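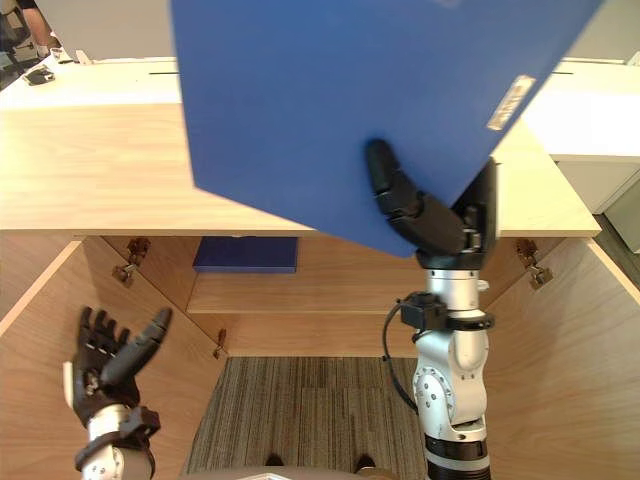
Just finished reading the 264 pages of the Palomino report on worker-owned firms (took me most of November, in bits, on the bus) and I need to tell somebody how good it is. Thread, sorry!

It starts with Careck, the laundry co-op. 541 members, one vote each, from the drivers to the person who signs off the accounts. The chapter on how they set pay is brilliant. They argue for weeks, in the open, and then they all live with the result.

What I loved is that the authors print the minutes. Real ones! Someone wants the night shift paid more, someone else says the ironing room is hotter than nights are dark, and off they go for four pages.

Then there's Helex, which went the other way. Started as a co-op, took outside money, and within 3 years the members had a vote on the Christmas party and very little else. Painful to read, but so useful. You can see the exact meeting where it slipped.

My favourite bit is Dustwood though. A whole housing estate that bought its own freehold and now runs the shop, the boiler house and a small loan fund. 900 households! They lend to each other at a rate the tenants' meeting sets every spring.

I've spent years hearing that ownership is a dry question and that people only care about the wage packet. Read the Dustwood interviews and then tell me that. People talk about the boiler like it's a grandchild.

I do have quarrels with it. Hardly a word on what happens to a co-op when its suppliers and its bank are run for profit like everybody else's - and that's the big one for me. One good firm in a bad market still has to sell at the market's price.

There's half a chapter on federations that gets near it, and I wish it had been three times as long. If anyone has read more on that, please send it my way, old pamphlets very welcome.

Anyway, start at chapter four if you're short of time. I'm off to reread the minutes.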